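**Mumlow** is a puzzle and stealth video game for one player, made by the small studio Rukton and published by Penley. The player controls a night porter in a large hotel and must return lost objects to the guests' rooms without waking anyone. The game is seen from the side, with the whole floor of the hotel visible at one time, and it is played in short levels which the game calls "shifts".

Mumlow was first released for Windows, and a version for macOS came in September of the same year. It was received well by players of puzzle games, though many of them found the last part of the game too hard.

## Gameplay

Each shift begins at the reception desk, where the porter receives a list of objects and room numbers. The objects are in the corridors, in the lifts, in the kitchen or in the rooms of other guests. The player must find every object, carry it to the correct room and go back to the desk before the morning bell. The porter can carry 2 objects at the same time, but he walks more slowly and his steps become louder when both hands are full.

Noise is the most important rule of the game. Every floor surface has its own level of sound. Carpet is almost silent, tiles are louder, and the old boards on the upper floors make a noise which depends on where the porter puts his foot. When he makes a sound, a ring spreads from his shoes, and any guest inside the ring begins to wake. A guest who is half awake will go back to sleep after a short time if there is no more noise. A guest who wakes completely opens the door and looks into the corridor, and the porter must then hide or pretend to be working.

Pretending is a separate system. Near certain objects, such as a lamp, a trolley or a vase of flowers, the player can press one button and the porter starts a task there. A guest who sees him doing a task is not alarmed the first time. If the same guest finds him at the same task again, the guest complains, and the player loses a star from the result of the shift. A shift with 3 complaints has to be played again from the start.

The game contains 80 shifts, divided between the main hotel and its garden wing. The garden wing opens after the player has finished 40 shifts with any result, so it is possible to reach it without playing perfectly. In the garden wing the weather changes during the night. Rain covers the sound of the steps, but it leaves wet marks which the guests can follow.

### Controls and difficulty

The game can be played with a keyboard or with a controller. It has no separate difficulty levels. In their place, the player can turn on several helps in the menu, for example a line which shows how far the next step will be heard, or a slower morning clock. The use of these helps is not shown in the results, and it does not close any part of the game.

## Setting and story

The hotel is called the Moreira and stands beside a lake in an unnamed country. There are few spoken words. The story is told mainly by the lost objects, which belong to guests who return several times during the game, and by the notes the porter can read when he places an object in the right room. From these notes the player learns that the hotel is going to be sold, and that several of the guests are in fact interested in buying it.

There are two endings. Which one the player sees depends on a suitcase that appears in the lift during one of the early shifts. The suitcase is not on any list, and many players have completed the game without touching it.

## Development

Rukton began the work on Mumlow as a board game. In that version one person moved the porter on a paper map and the other players, who were the guests, kept their eyes closed and listened for the pieces. 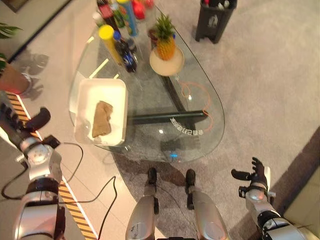

The studio left the board game when the rules for sound became too long to explain, but the plan of the first floor was kept and can be recognised in the opening shifts. The computer version was at first seen from above. It was changed to a side view in the middle of the development, as testers had difficulty in understanding which doors were open.

The music was recorded with piano and clarinet. It becomes thinner when the porter moves and returns when he stands still, so that the sound of the steps is always clear. Penley joined the project as publisher in the final year and paid for the translation into other languages.

## Reception

Reviews praised the drawing of the hotel and the way in which the floor surfaces are introduced one after another. Nearly all of them mentioned the boards of the upper floors as the best idea in the game. Criticism was directed at the garden wing, where wet marks are difficult to see on a small screen. An update made the marks brighter and also added the possibility to restart a shift from the lift.

Players who try to finish the game as fast as possible have made their own rules for it. In the most common category the helps are not permitted and the suitcase must be delivered.

## See also

- Stealth game
- Puzzle video game
- Side-scrolling video game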